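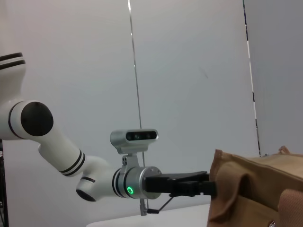 I have been meaning to write about my new work for months, and my sister keeps asking what it is I do all day, so I made a pot of tea and sat down with it at last. The short answer is that I teach robots to handle bags. The long answer is the rest of this page, I'm afraid!

I started in April, after eleven years of altering clothes, and I came in thinking there would be a lot of typing. There is hardly any. You take hold of a pair of handles, the two arms on the table copy whatever your hands do, and everything gets recorded - the joints, the cameras, how far each gripper was open. One recording from start to finish is an episode. Somebody upstairs then takes a great pile of episodes and trains a model on them, and some weeks later the arms have a try at it with my hands in my lap. That part still gives me a little shiver.

The first week they had me on hard things. Boxes, cups, plastic blocks. A block is a lovely, polite object. You put it down and it stays the shape it was, and if you come at it a bit crooked, well, it's still a block. I did so well with the blocks that I got rather pleased with myself, and then Dehua Qin handed me a canvas bag.

Canvas does what it likes. You pinch the rim where you think a corner ought to be and the whole side comes up in a point, and the opening you were aiming for folds shut underneath. Lift with the left and the weight all slides to the right. At home I would just run a finger along the inside to find out where the lining was, but you can't feel anything through the handles (ours don't push back at all), so you have to do it by looking. I spent my first two days on bags leaning forward in my chair like someone trying to read a menu without her glasses.

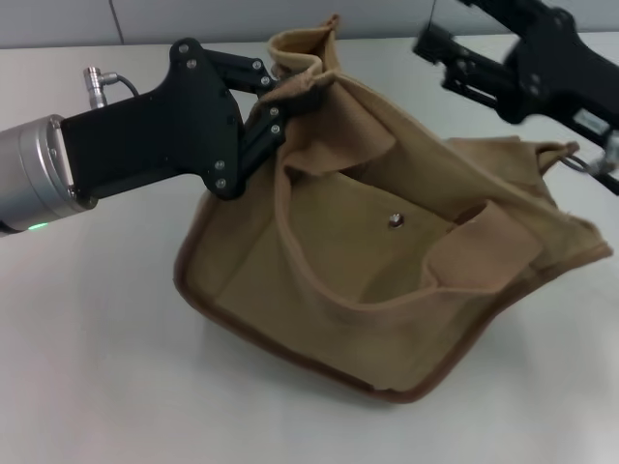

What helped me most was to stop hurrying. When you are nervous you make a lot of small corrections, a nudge this way and a nudge back, and every one of those goes into the recording. The model can't tell that you were dithering. It thinks the dithering is the job! I once watched a trained arm stop short of a bag, back off a little, and come in again, and I knew that hesitation right away as my own. It was like hearing your own voice on an answering machine.

So now I have a routine. I look at the bag first, before I touch the handles, and I decide which edge I'm going for. Then I go for it, at a pace I could keep up all afternoon. If the pinch is bad I let go properly and take a new one, and I leave that in, because the arms need to see what a person does about a bad pinch. What I throw out are the ones where I lost track of which hand was doing what, and there were plenty of those early on. Of my first 585 bag episodes we kept 242, and Dehua told me very kindly that this was normal. I have chosen to believe him.

The other thing is to use both hands as a pair. From sewing I'm used to one hand holding and the other one working, and it carries over better than I would have guessed. One gripper keeps the rim up and stays put, the other goes looking for the next bit of cloth. If both of them travel at once the bag swings, and then you're chasing it. I say "hold, then reach" under my breath all day long, and on the bus home too, once, out loud.

We're aiming for some 2000 good episodes with soft bags before the next training run, with different starting positions every time - on its back, flap up, in a heap, handles underneath. Setting up the heap is harder than it sounds. After a while your hands want to make the same heap over and over, so Roswitha Lenz and I have taken to setting up each other's starts. She makes terrible ones. I mean that as praise.

People ask if it's dull. Some afternoons, yes, around the fortieth flap. But it has made me notice cloth again in a way I hadn't in years, the way a stiff seam will steer a whole panel if you take hold near it and do nothing at all if you take hold too far off. I put a bit about seams up here last week, before I had got this post finished, and it brought in more mail than my rhubarb cake did.

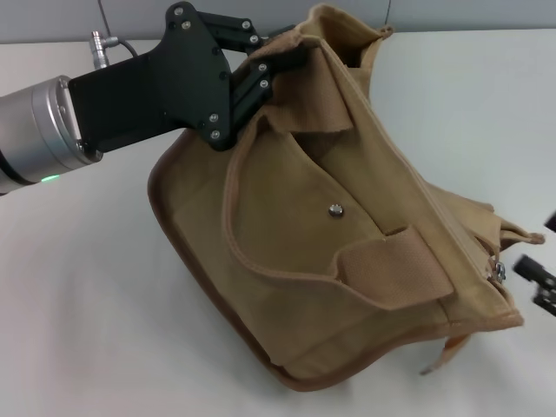 Larysa Panasiuk wrote to ask whether it wouldn't be easier to skip the handles and move the arms themselves, guiding them along by the wrist, the way she had learned it. She found that she could feel the cloth tug a little when she did it like that, and her recordings came out steadier.

I think she has a point, Larysa does, and I tried it for a morning. You do feel more. But with two arms you need both hands for steering and then there's nothing left to work the grippers with, and I'm not tall, so by lunch my shoulders were done for. For a single arm picking up a single thing I might well prefer it. For bags I've gone back to my chair and my handles.

Next week we start on drawstrings. I've already asked Roswitha to go easy on me, and she only smiled, so I expect a knot or two on Monday morning.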